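**Ticket 1827 – cup sorting, place step vs. cell rules**
Site: Bosano, cell at the two white tables
Status: open, waiting on Rieger

08:40 Operator stopped the run. Reason given: "bottle rule unclear." Logged as a rules issue, no fault code.

08:55 Checked our Ditow handling sheet. Says one item per grip, other gripper stays open and clear. Says nothing on which way the cap should face when the bottle gets put in a cup. So operators pick for themselves.

09:10 Pulled log, 1,758 lines. No grip alarms. Speed limit set at 30 percent, as per sheet. Fine.

09:25 Stills attached:
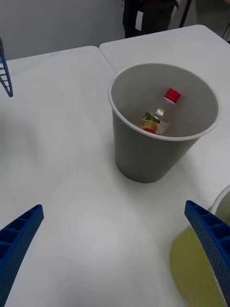
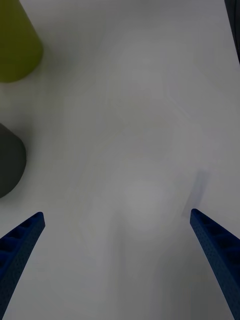
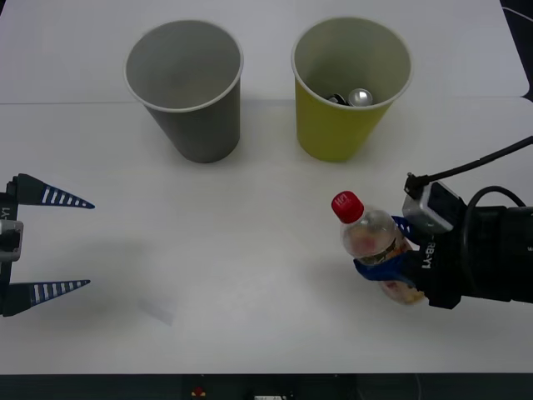
*First: bottle in gray cup. Second: wrist view, gripper open. Third: both cups, bottle held on the right.*

09:40 Rule check against the stills
- Third: left gripper open while right one holds – OK per sheet
- First: bottle lying diagonaly, cap up. Sheet only says "inside cup." Pass? I'd say pass
- First: person standing behind the tables. Sheet wants a marked standing line, I can't find one in the layout drawing. Needs an answer before restart

10:05 Kerkotow site has its own version of the sheet, with a cap-up line in it. Asked for a copy. We shoud be on the same one.

10:30 Proposed text: "Bottle fully inside rim, cap end up, any angle. Fingers open and clear before the next pick." Sent to Rieger with the standing line question.

Do not restart untill the sheet is signed. Related: ticket 575, same sheet, older revision.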